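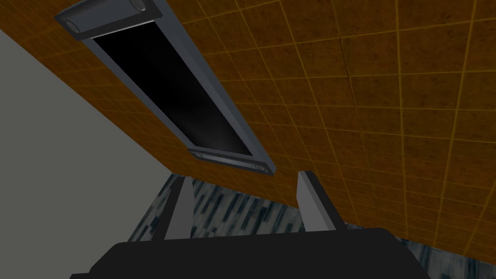
A list member wrote in August:

> We rent a room on the top floor in Sasovico for our choir, 26 square meters, and it sounds very hard. When the altos sing loud I cannot hear the basses at all. The owner allows us to change the ceiling but not the walls. Is it worth the money to put absorbing tiles up there, or will the room become dead? We have 583 in the account and we cannot go over it. Also, does anybody know if it will help against the neighbor, who complains after 20:00?

Hello all,

I am sorry for my slow answer, I wanted first to look up my notes from our own rehearsal room. English is not my first language, so please ask if something is not clear.

First the neighbor, as it is the shorter part. Absorbing tiles make the sound inside the room softer and shorter. They do very little for the person who lives under you. The sound goes to him through the floor and along the walls, and for this you need weight and a good seal at the door and at the pipes. I have seen two groups spend everything on soft material and then receive the same letter from the same neighbor. So please treat it as a separate job and do not promise him anything.

Now the ceiling. In a small room it is often the biggest free surface you have, and it is normal to begin there. But I would not cover all of it. At the Lykkegaard hall we covered 70 percent in the first round and the sopranos were unhappy at once. They said they had to push, and after one hour they were tired. We took down the tiles along the side where the conductor stands and it was better the same evening.

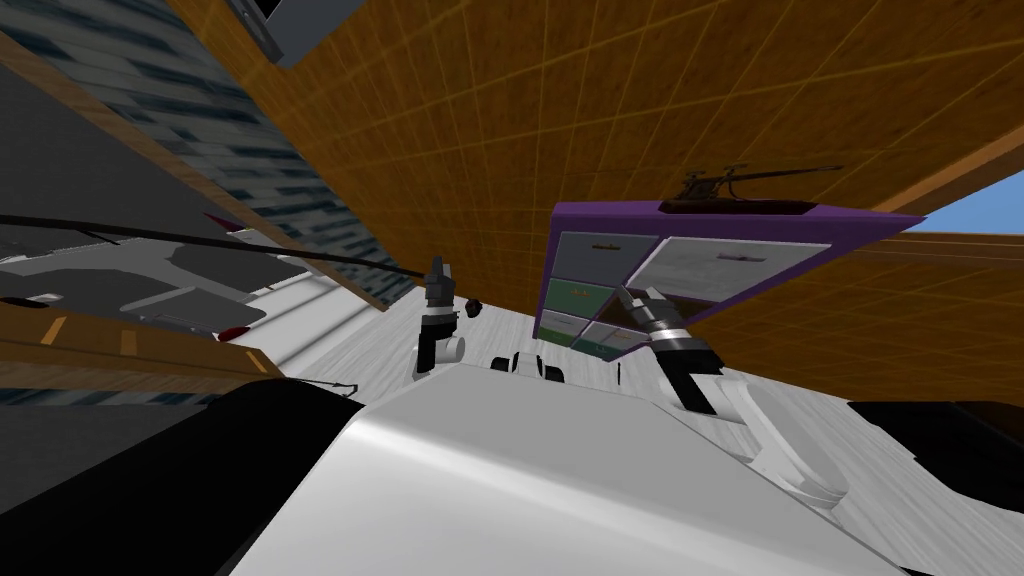 The distance from the tile to the hard ceiling matters too — more than I believed when I started. A thin tile glued directly works for the high tones and leaves the low ones as they are. This makes a strange room, where the consonants disappear and the low voices boom. If you hang the same tile with 20 cm of air behind it, it begins to work lower. You lose height, of course, and under a roof you may not have so much to give.

For the product, we used Clamov tiles. They were easy to cut with a long knife, but the edges crumble if you handle them many times, so measure everything before you open the box. Ask also for the fire paper. Our owner wanted to see it and the shop needed three weeks to find it.
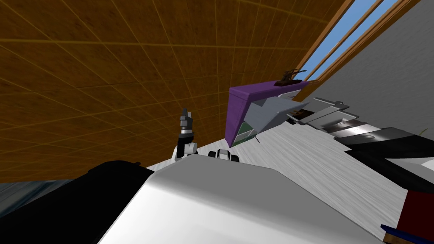
Ceiling and window, looking up.

About the window side of a room: glass is hard for the voices in the middle and high range, and if the choir faces it they hear themselves very sharply. Try to turn the choir first. It costs nothing and you can do it at the next rehearsal. A heavy curtain, hung with many folds and a little away from the glass, is the next thing I would try. After this, buy only half of the tiles you planned, sing under them for a month, and then decide.

Furniture is also part of the sound. A full bookcase with books of different depth breaks the reflections nicely. We keep our scores in an open shelf for this reason, and the room became noticeably worse when we moved it to the hallway.

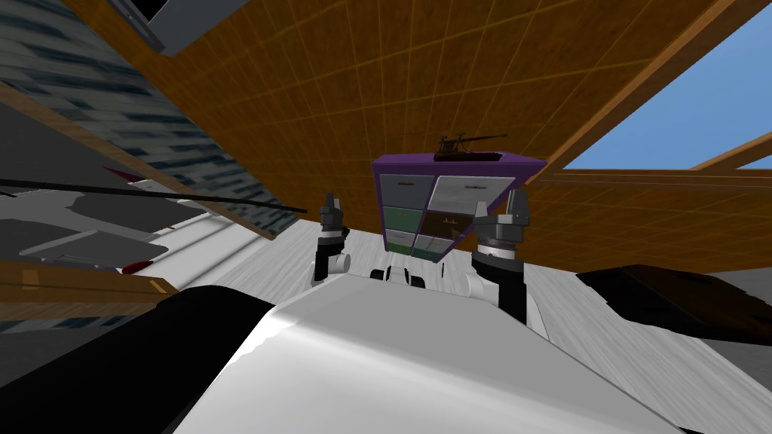
Somebody from the Koreo group asks if egg cartons would do the same work for less money. No, I am afraid not. They are too light and too thin, they take a little of the very high sound, and they burn easily. Please do not put them over the heads of people. Old wool blankets are better for a test — hang them on a rope across the room for one evening and listen.

One question back to the choir in Sasovico: do you have a carpet? With a carpet and a full tile ceiling the sound between the floor and the ceiling dies quickly, but between the bare walls it continues, and you get a flutter when you clap. We had exactly this. If the owner does not allow screws in the walls, two standing screens with thick felt can help, placed not quite parallel to the wall.

I can send the drawing of our hanging frame to anybody who wants it. It is in centimeters and the notes are in my language, but the numbers are easy to follow.

With kind greetings from the second basses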